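### 3.2 What the shot logs told us (and what they didn't)

I'll admit I came into this part of the study with a favourite theory. I've spent most of my adult life in cold rinks in the bottom tier of senior hockey, and I was sure that a winger's shooting slump was mostly a matter of where he was standing when he let the puck go. Get pushed out to the boards, lose your percentage. Simple! So when Iraís Gallegos and I sat down with the February logs from the Dralach club, I'd more or less written the paragraph in my head.

The logs cover 800 unblocked shots by the club's forwards, each tagged with release point, traffic in front of the net, and whether the shooter had handled the puck on the previous touch or was shooting off a pass. Kalevi Oksanen did the tagging in the first pass and Bok-nam Pyo went back over it without seeing his sheets. They disagreed most often on traffic (what counts as a screen when the defenceman is sliding sideways?) and we kept only the shots they settled between them.
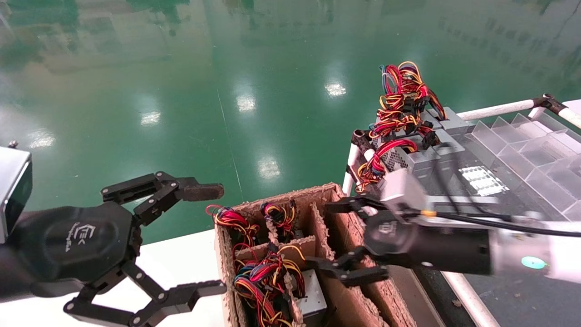 *By I-seul Yoo and Dae-han Yeon, with the Fatum rink group*
*Draft of July 9, 2020*

Release point mattered, but far less than I'd hoped. A forward in a cold stretch was shooting from much the same spots as when he was scoring, give or take a stride. The thing that moved was the previous touch. Players in a slump held on to the puck longer, took an extra stickhandle and let the goalie get square. We'd grumbled about this on the bench for years, so it was fun to see it sitting there in a spreadsheet - and a bit humbling, given how confident I'd been about the other thing.

We defined a slump as 50 consecutive shots without a goal, which is a harsh cut-off at this level. I-seul argued for something softer and we went back and forth on it for ages. A shorter run picks up plenty of ordinary bad luck (posts, a hot goalie, a puck bouncing on bad ice late in the period), and a longer one leaves hardly anybody to study. Three forwards qualified under our rule. Yes, three. I wouldn't hang a coaching philosophy on them, and Section 5 goes through what a second season of logs would need to look like.

Figure 4 plots time from reception to release for those three players, in and out of their slumps, with power-play shots left out. The centre is the interesting one: his times crept up well before the goals dried up, and they stayed up for a while after he'd started scoring again. Dae-han reads that as fatigue. I read it as nerves, and we've agreed to print both. 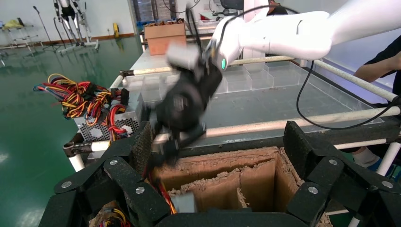 **Why were power-play shots left out of Figure 4?**

A forward with an extra skater on the ice has more time to settle the puck, so his release times run longer whether he's in a slump or scoring freely. Mixing those in with even-strength shots would have blurred the comparison we cared about.

The full table, power play included, is in Appendix B for anyone who wants to re-run it with everything thrown together.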